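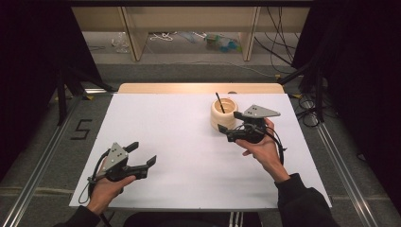
G. Verschueren

Quick one this month as I'm halfway through the back bedroom and the second coat won't wait. Brushes. Had a few emails asking how I keep mine going so long. Mostly by being boring about it.

Before you start. Flick the bristles hard against your palm, outside. Loose ones come out now or they come out on your skirting board. New brush, old brush, same thing. Then damp it. Water for emulsion, a dab of white spirit for gloss, squeeze it out well. Paint doesn't creep up so far if the top of the bristles is already damp.

Only dip a third. I know. Everyone goes in up to the metal. Don't.

Decant. Working straight from a big tin gets bits in it and the paint skins over. Old mug, yoghurt pot, anything with a bit of weight in the bottom. Elastic band across the top to wipe against so the rim stays clean.

Stopping for tea: cling film, tight round the bristles, no air. Good for 2 hours easy. Overnight, same but then in a freezer bag, in the fridge for emulsion. Label it if you share the fridge. Oil paint I'd just clean, the smell gets into the butter.

Cleaning. Scrape the worst off on newspaper first, saves so much water. Lukewarm, washing up liquid, work it in with your fingers right up by the ferrule becuase that's where it sets. Rinse, again, again. 3 goes for me before it runs clear, dark colours more. Never hot water. Hot loosens the glue and you get a brush that moults.

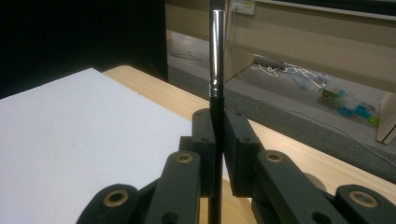 Handles & metal bits

Wobbly ferrule? Small jobs, nip the metal gently with pliers in a couple of places, turning as you go. Too hard and you flatten it. If the wood has shrunk, a drop of wood glue down the gap, leave it till morning, bristles up.

Rust on the collar: wire wool, wipe, dry, smear of vaseline. Takes a minute.

Dried paint on the handle, sand it off with a fine paper, nice to hold again. Plastic handle, use a thumbnail and patience, white spirit can make some of them sticky.

Storage. Hang them up or lay flat once dry. Never stood on the bristles in a jar of spirit, they bend and stay bent. My long thin ones for window bars live in a pot, bristles up, but only once theyre bone dry.

Rock hard brush you forgot in the shed? Warm vinegar, half an hour, then comb it out with an old fork. Works on emulsion mostly. If the middle is still solid, demote it to dusting or pasting.

Right, kettle, then coat two. Filler next time, and that crack over the door.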